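**December, 4.40 pm, sim bench**

Prelon set for the button-press task, continued. Hanna Lysenko wants 2000 episodes before the break, which is a lovely round number to someone who isn't driving. Today's tally is 14 kept and 8 binned. Most of the binned ones were me coming in too low and catching the pad on its side.

Clutter is drawn at random from the Morris asset pack, so the colour and flavour of the junk varies by seed. Seed 9 gave us a mug, a baton, some greenery, and an ocarina on the stool. I have asked for a stapler twice.

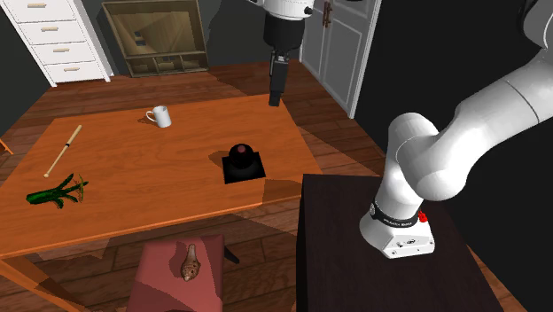 *Page last changed: December, 5.15 pm (T. Phuthong)*

Start pose for seed 9, fingertip up in the air at the back of the table. Leave it there. Thongchai tried starting lower and the policy learnt to flinch.

To do:

- Label the mug as a distractor. Illier's script still files it under "target, misc."
- Randomise the lighting. The right side of the room is close to black and the walls are charcoal grey, so the model may come to believe all buttons live in gloom.
- Check that the ocarina has a collision mesh. Nothing has gone near it yet.
- Ask Hanna whether binned episodes count toward her total. Ask nicely.

Export to Prokotbridge is queued overnight.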